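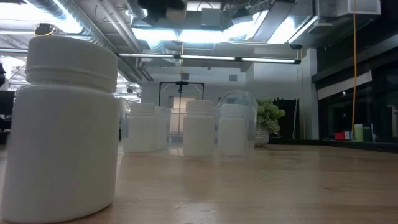
White plastic bottles on a wooden tabletop.

Celebrity Reporting and Private Life
Course handout, Unit 4
Instructor: Emiko Aoki
Department of Journalism, Nellville

Scope of the unit

Students will examine how entertainment outlets report on the relationships of public figures. Coverage of this kind depends heavily on unnamed sources, party photographs and social media posts. The unit considers how such material should be weighed before publication.

Terms

Confirmation: a statement by one of the persons concerned, or by an authorized representative.

Sighting: a report that two persons were present at the same place. A sighting does not establish a relationship, and headlines must not suggest that it does.

Blind item: a report that withholds the name of its subject while supplying enough detail for readers to guess it.

Reading

The Hunelis course reader, chapters on festival coverage and on separation announcements. Students should also read the Flokbridge case file, in which a weekly magazine with a circulation of 3,000 reported an engagement on the strength of one guest's account. Note the wording of the correction and where it was placed.

Written assignment

Select one published item of 500 words or fewer concerning a celebrity couple. Mark each factual claim and state its source. Where no source is given, write "unattributed." Then rewrite the item using only the claims that can be attributed. The rewritten item may not exceed 625 words, including the headline.

Assignments are due December 13, 2024, at the Tsuchiya Building office. Late work requires written permission from the instructor. Marked papers will be returned in February.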